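Why I Keep Going Back To The Second Staris Record

I bought this one twice, which should tell you something. The first copy was a used CD from a bin at Clinlow, my old record store, and I wore it out in the car. The second is the vinyl, and it cost me way more than I'm willing to put in writing.
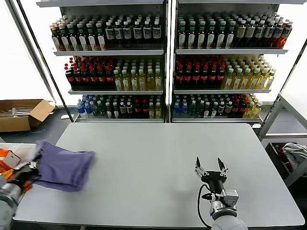 Staris never got big. They were a four-piece with a pedal steel player, Radek Paulík, and a singer, Zuzana Jireš, who sounded like she'd been up all night and didn't mind. The first album is fine – a bit stiff, too many songs about trains. Then they made "Suveo" and something loosened up. It runs 12 songs and I only skip one of them (sorry, "Harbor Waltz," I've tried!).

The opener takes its sweet time. You get the steel guitar by itself for a good while, then brushes on the snare, and Jireš doesn't come in until you've kind of forgotten there's supposed to be a singer. I love that. My brother-in-law hates it and says so every time I put it on at his place.

Side two is where I'd send a new listener, though. "Two Counties Over" has the best chorus they ever wrote, and the harmony part by Dagmar Vlček, who was only there to play bass, makes the whole thing for me. She sings it a little flat on the last line and they left it in. Good call! The song after it is a fast one with piano all over it, and I've gotten a few looks at red lights because of that piano.

The vinyl was a pressing of 1100, and mine is number 1056 according to the pencil on the inside of the sleeve. It sounds warmer than the CD, or I've talked myself into thinking so. There's a bit of crackle before "Long Field" that I can't clean off, and by now I'd probably miss it.

They made one more album after that and it's okay, mostly slow stuff, with strings where the steel should be. I played it again in November to see if I'd been unfair. I hadn't been, but the title track has grown on me some. I'll write that one up next if I can find where I put the lyric sheet.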